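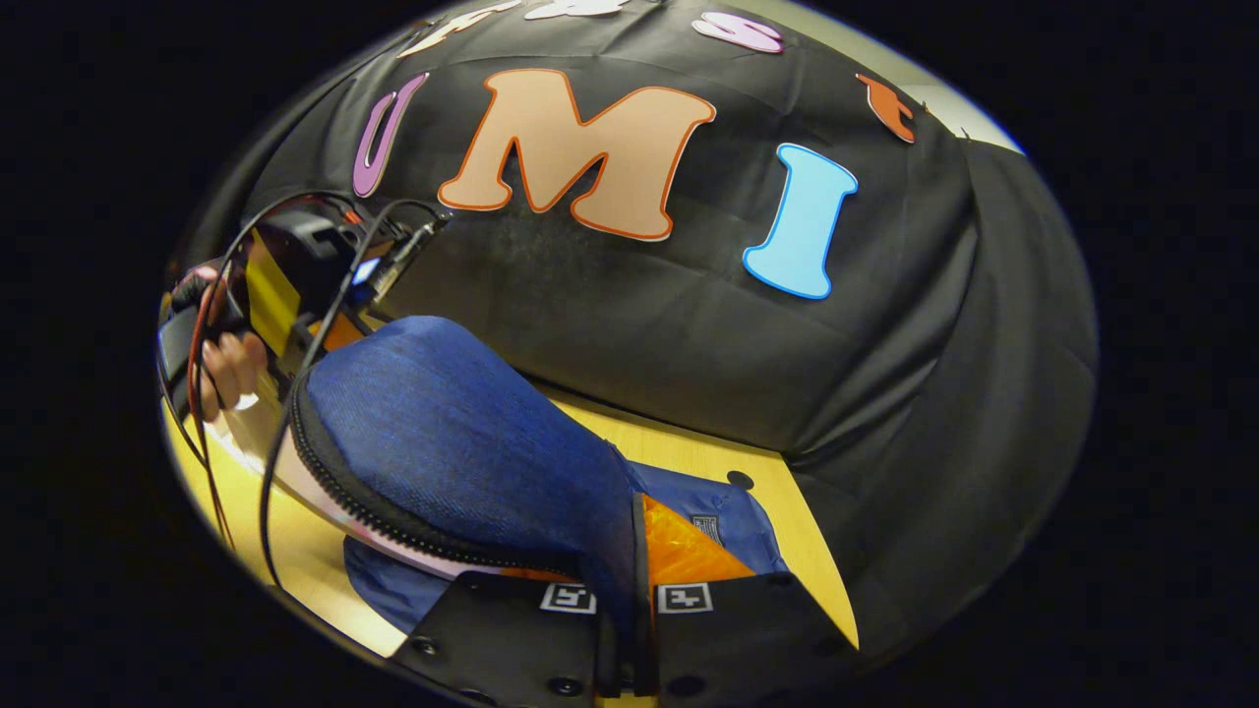

Abb. 8.1: Buchstaben mit farbigem Rand auf schwarzem Stoff

Kapitel 8: Warum Schrift klingt, bevor wir sie lesen

Als ich mit Typografie anfing, hielt ich Buchstaben für Behälter. Inhalt rein, Deckel drauf, fertig! Dann saß ich in Rollach in einem Kurs bei Vinzenz Gruber, und der legte uns zwei Speisekarten hin, Wort für Wort derselbe Text. Die eine war in einer schmalen, strengen Antiqua gesetzt, die andere in einer dicken runden Schrift ohne Serifen. Wir sollten die Preise schätzen (die hatte er weggelassen), und ich gab der Antiqua glatt das Doppelte -- für dieselbe Linsensuppe.

Um diesen Eindruck geht es jetzt, also um das, was bei uns ankommt, bevor wir ein einziges Wort entziffert haben. Strichstärke gehört dazu, Rundung, Abstand und natürlich die Farbe. Eine Kontur um den Buchstaben kann ihn vom Grund lösen, sie kann ihn aber auch plump machen, wenn die Innenräume zulaufen. Schaut euch mal das kleine e auf alten Ladenschildern an, da seht ihr, was ich meine.

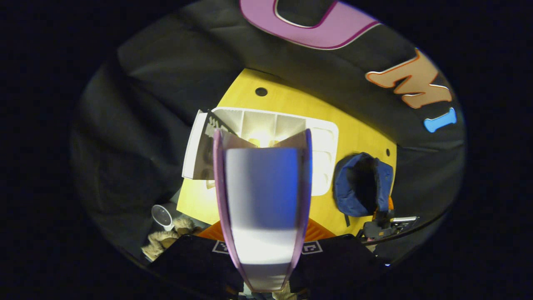 Rami Srour sieht das strenger als ich und schrieb mir zum Entwurf dieses Kapitels, von Stimmung dürfe man überhaupt erst reden, wenn ein Text auf drei Schritt Entfernung lesbar sei, alles andere sei Dekoration. Wir haben darüber einen ganzen Oktober lang gestritten, und ein bisschen hat er mich rumgekriegt. Deshalb kommt in 8.2 zuerst die Lesbarkeit dran und danach der Ausdruck.

Für die Übungen braucht ihr Papier, eine Schere und einen dicken Filzstift. Schreibt vorab euren Vornamen dreimal auf, einmal eng, einmal weit und einmal so, wie er euch gefällt, und hebt das Blatt bis zum Ende des Kapitels auf.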